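Okay friends, I promised I'd finally write down how I teach people to breathe through one nostril at a time without getting cross about it, so settle in, this may take me a while (it always does). 1/ and we'll see how far we get

First the background, for anybody who wandered in new. I've been teaching small morning classes upstairs at the Dasalen for a good long stretch now, mostly beginners, mostly people whose doctor or sister or next-door neighbor told them to try yoga. And what they come for is the stretching. They are very polite about the breathing part, but I can see them waiting for it to be over!

I was the same. My first teacher, Benvinda Simões, used to start every single class with alternate nostril breathing, and I spent most of it planning my lunch. I also had a permanently stuffy left side and was convinced I was the only person in the room who couldn't do it.

So if that's you, hello, pull up a cushion.

The name you'll see in books is Nadi Shodhana. People translate it a few different ways, and I usually just say "cleaning out the channels" and leave it there. You close one side of the nose, breathe in through the other, swap, breathe out, breathe in on that same side, swap back, breathe out. One round. It sounds like a square dance when you write it down, I know.

Sitting comes first, and I'd rather you spend the whole first week only on sitting than rush it. Cross-legged on the floor is lovely if your hips agree. Mine agree on some days. A folded blanket under the sit bones makes a huge difference, firm and a bit higher than you think you need, so your knees can drop lower than your hips.

And if the floor is no good for you, take a kitchen chair! Scoot forward so you aren't leaning on the back of it, both feet flat, hands on your thighs. Yolandi Zwane in my early class has done all of her breathing practice in a chair and she has the steadiest exhale of anyone I teach, me included.

Now the hand. The traditional way is to fold the first two fingers of the right hand down toward the palm, so you've got the thumb for the right nostril and the ring finger for the left. Some people's hands hate this. Mine cramped for a month. You can rest those two fingers lightly between the eyebrows instead, which gives the arm a bit of support, and nothing terrible happens if you do it that way.

Press gently, please. So many people squash their nose flat like they're about to jump off a diving board. You only need enough pressure to close the soft part, just below where the bone ends.

Elbow: let it hang. Keep it a little away from the ribs, but don't hold it up in the air like a wing. If your shoulder starts creeping toward your ear, stop, put the hand down, shake it out, take a few ordinary breaths, and go again. You are allowed to stop in the middle. I say this every class and every class somebody looks surprised.
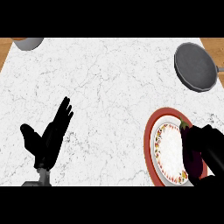

So, the rounds themselves. Breathe out all the way through both sides to begin. Close the right with your thumb and breathe in slowly on the left. Close the left with the ring finger, lift the thumb, breathe out on the right. Breathe in on the right. Close it, open the left, breathe out. There's your round, and you finish on the left, where you started.

For the first while I ask people to do 2 rounds and then rest. That's all! Then we sit with the hands down and breathe normally and notice whether anything feels different, and very often the answer is no, and that's a perfectly good answer too.

About counting. Somebody always asks me about ratios, in for four, hold for sixteen, out for eight and so on. You will find those in the older books and in plenty of newer ones. I don't teach holding to beginners. I teach in and out at an even length, whatever length you can manage without snatching at the next breath. When that has been easy for a good long time, let the out-breath get a touch longer than the in-breath. Then stay there for months. It's a nice place to be.

If you're snatching, you've gone too long. If you hear a whistle, you've probably pressed a bit crooked, so let go and set the fingers again.

The stuffy nose question, because I know you've been waiting for it, Xolani! One side is nearly always a little more open than the other, and it changes through the day. So a slightly sticky side is no reason to skip. Breathe slower on that side and don't force it. If you're truly blocked up with a cold, leave it alone, put the hand down, and just picture the breath going up one side and down the other. I do this on the bus with my eyes open and no one is any the wiser.

When to check with a doctor first: if you're pregnant, if you have heart trouble or high blood pressure, if you have asthma that acts up, or if you've had any surgery on your nose or sinuses. And if you feel dizzy or tingly or panicky at any point, open both sides and breathe however your body wants to. Dizzy doesn't mean it's working, whatever that man at the retreat told you.

Time of day, well. Mornings before breakfast suit me, and a couple of hours after eating otherwise. Şükran Çetinkaya, who I trained alongside and who is much more disciplined than I am, does hers before bed and swears she sleeps better. I tried that and kept nodding off halfway through a round with my thumb still on my nose, so it's mornings for me.

Somebody wrote to ask whether it's true you have to do 1000 rounds before you "get" it. I have never heard that one from any teacher of mine and I have no idea where it comes from. Please don't keep a tally. I kept one in my first year, in a little green notebook, and I got as far as 416 and realized I'd been paying much more attention to the notebook than to the breathing. The notebook is for grocery lists now.

Oh, and your eyes! I nearly forgot. Closed if you like, or open and soft, looking at a spot on the floor a little way ahead. Folks who get anxious with their eyes shut should keep them open and not feel bad about it for one second. Same with the jaw, let the teeth come apart a little. Most of us are clenching and don't know it.

Afterward, don't leap up. I lie down for a few minutes if I can, with a rolled towel under my knees. If I can't, I at least sit with both hands in my lap until I've stopped thinking about my nose.

A few of you asked about the October classes. Same room, same stairs, mats are there but bring your own blanket if you're fussy about blankets (I am). Yolandi Khumalo is taking the evening group while my knee settles down, and she's a lot better than me at chanting, so you're getting a good deal. Message me for a spot and say if you need a chair, so I can put one out before you arrive.

I think that's most of it. I've left out the left-handed version, which is just the same with the fingers swapped over, and I've left out the humming breath altogether because that deserves its own thread and my tea is going cold. Ask me anything underneath and I'll get to you after lunch.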